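Scoring for Beginners, Session 2
Bitcombe evening course, handout to take home

What we're covering: extras, wickets and making the book balance

Welcome back! If you missed the first session, the handout for that one has the basic layout of the page, the symbols for runs and the umpire's main signals, and you'll want to read it before this. I'm going to assume you can score a quiet over off the bat without panicking. Tonight is about the overs that aren't quiet.

A word on pencils first, as two of you asked. I score in pencil. Lots of good scorers use pens in several colours, one per bowler, and their books look gorgeous, and if you want to try it please do. I rub out too much. Get a 2B or something close, a decent rubber, and a sharpener that catches its own shavings, as pavilion windows are always open.

1. Who pays for what

Every run in the book goes to two places. It goes somewhere on the batting side (a batter, or the extras boxes), and it either goes against the bowler or it doesn't. Most muddles come from getting the first half right and forgetting the second. So when something odd happens, ask yourself both questions every time, out loud if you like. I do, and my opposite number at Lallix does it back at me.

Runs off the bat: to the batter, against the bowler.
Wides: to extras, against the bowler.
The no ball itself: to extras, against the bowler.
Runs off the bat from a no ball: to the batter, against the bowler.
Byes: to extras, not against the bowler.
Leg byes: to extras, not against the bowler.
Penalty runs: to extras, not against the bowler.

Copy that inside the cover of your book. Mine has been in there so long that the tape has gone brown.

2. Wides

A wide is one run to the side as soon as it's called, plus anything the batters run, plus anything more if it goes to the boundary. All of it is scored as wides. So if the ball is called wide and they run one, that's two wides, and if it runs away to the rope that's five. You draw a cross, the same shape as the umpire's arms, and put a dot in it for each extra run completed.

The wide doesn't count towards the over, and it doesn't count as a ball faced by the batter. I put the wide symbol in the batter's line anyway, as it helps me find my place later, and then leave it out when I tot up balls faced. Some people leave it off altogether. Pick one and stick to it.

A batter can be stumped off a wide, and the wicket does go to the bowler. It comes up more than you'd expect in our league, where everyone charges down the pitch in the last few overs!

Your league may have its own rule on how many a wide is worth, especially in junior cricket. Ask the umpires before the start. They won't mind.

3. No balls

A circle. If the batter hits it for runs, write the number inside the circle. The batter gets those runs, extras gets one for the no ball, and the bowler is charged with the lot. So a no ball hit for four is four to the batter, one to extras and five against the bowler.

A no ball doesn't count towards the over but it DOES count as a ball faced, because the batter could have hit it. That's the difference from a wide and it's the one I mark wrong most often when I check people's homework.

If they run without touching it, the umpire will signal no ball and then bye. One goes down as a no ball and whatever they ran goes down as byes. Older scorers will tell you those used to go down as no balls too, and they're right, they did. The Laws changed. If you're sitting beside somebody who learned the other way, sort it out between you there and then, quietly, with a biscuit.

4. Byes and leg byes

A triangle for each, pointing up for byes and pointing down for leg byes, with the number inside. Both count as a ball in the over and a ball faced. Neither goes against the bowler.

That means an over with four byes in it and nothing else is still a maiden. Please don't let a bowler be robbed of one, they remember for years. An over with a wide or a no ball in it can't be a maiden, whatever else happens.

Wait for the signal. The ball goes past the keeper, they scamper one, you're certain it came off the pad, and the umpire just stands there. No signal means it's the batter's run. You score what the umpire says.

5. Acknowledging signals

Raise your arm or wave something white or flick the light switch, whatever your ground uses, and keep doing it until the umpire sees. With a run of signals, acknowledge each one separately. At Dredement the box is side-on and low down and you do have to stand up and wave properly. Don't feel silly. The umpire shouldn't let play go on until you've answered, so you're holding up the game if you're shy about it.

We'll stop there for tea, and then do the practice overs at the table. 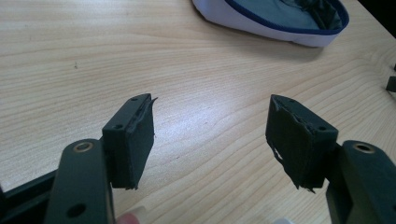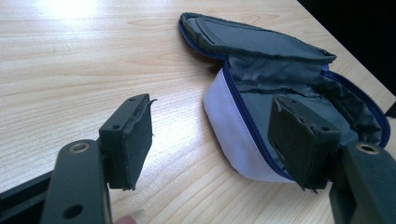
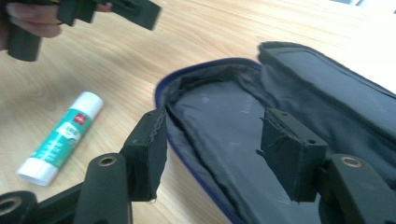
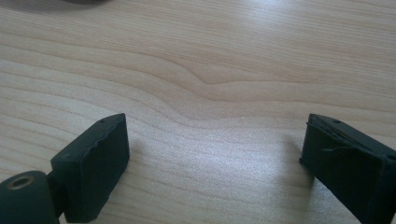 Light wooden tabletop, Bitcombe, session 2

6. Wickets

When a wicket falls, there's a lot to write and not much time, so do it in the same order every time. Mine goes like this:

The W in the bowler's analysis (if it's the bowler's wicket).
How out, and the fielder's name if there is one.
The bowler's name.
Close off the batter's line and write in their total.
The score, the wicket number and the out batter in the fall of wickets.
New batter's name.

The bowler gets credit for bowled, caught, lbw, stumped and hit wicket. The bowler doesn't get credit for a run out, and I'd like you to write "run out" in full in the book, because "r.o." in my handwriting looks like a small drawing of a snail.

For caught, the catcher's name goes in the how out column and the bowler's in the next. If the bowler takes the catch, it's "c & b". If you don't know who took it, put a question mark in pencil and ask between overs. Shouting "who was that?" from the box is perfectly normal, and fielding sides quite enjoy it.

Who's on strike afterwards? If the batter was out caught, the new one comes in at the striker's end, whether or not the two batters crossed, unless it was the last ball of the over. This one changed fairly recently too, so some players will walk to the wrong end and argue. For a run out it depends on which end the wicket was broken and whether they'd crossed, so watch the batters' feet and leave the celebrating to everybody else.

One small thing on run outs. If they had completed one and were out going for the second, the first one counts. Put the run down. It goes to the batter who hit it, even if that's the batter who is then out.

7. A worked over

Try this with a blank page. The score is nought for nought and the opening bowler is from the Raptis end.

First ball, nothing. Second ball, two runs off the bat. Third ball, called wide, and they don't run. Fourth ball, a single off the bat. Fifth ball, one leg bye. Sixth ball, bowled. New batter comes in. Seventh ball, nothing, and that's the over.

You should have the score at five for one. Three of those are off the bat, one is a wide, one is a leg bye. The bowler has one over, no maidens, four runs, one wicket. If you've got five against the bowler, you've charged the leg bye. If you've got an over that's still going, you've forgotten to write down the last dot.

Now work out who was bowled. Opener A faced the first ball. They ran two, so A stayed on strike, faced the wide, and then took the single. B faced the leg bye, they crossed, and A was bowled. A is out for three, having faced four balls (the wide doesn't count). B has faced one and has no runs. C has faced one.

If you got all that first time, well done, I didn't when I was taught it.

8. Balancing

Do this at every drinks break, at the end of the innings, and whenever you've a spare minute. There are two sums.

Batters' runs plus extras should equal the total.
Bowlers' runs plus byes plus leg byes plus penalties should equal the total.

If the first is right and the second isn't, look at your byes. If both are wrong by the same amount, you've probably missed something in the running total, and the tally crossed off at the top of the page is the first place to look. If they're out by different amounts, put the kettle on.

Add up the wickets as well. The bowlers' wickets plus the run outs should match the number down.

And compare with the other scorer at the end of every over, only the total, the wickets and the bowler's figures. It takes a few seconds. A mistake found after one over is nothing much. The same mistake found at tea means going back through everything, and in a match of 25 overs a side you're looking at 300 legal balls by the finish. Halfway through my first season I'd written down almost 2000 deliveries, and I'd guess I had rubbed out a good share of them.

9. Averages, for those who asked

Batting average is runs divided by the number of times out, and NOT by the number of innings. So a batter with 737 runs for the season who was out 22 times averages 33.50, even if they batted on other days and were left not out at the end. Bowling average is runs conceded divided by wickets. Economy is runs conceded divided by overs. Be careful with part overs here, as the figure after the point is balls and not tenths, so an analysis of 7.3 overs is seven and a half.

We'll do a proper page on this in May when there are some real figures to play with.

For next time

Finish the practice innings on the loose sheet, both sides, and balance it. Bring your pencils. If you can get along to a friendly, go and sit in the box and score alongside, in your own book. Dredement and Lallix have both said they're happy to have a learner in. Take a cushion to Lallix, the bench is dreadful.

Next session: short runs, overthrows, retirements, and what to do when a batter goes off hurt and comes back.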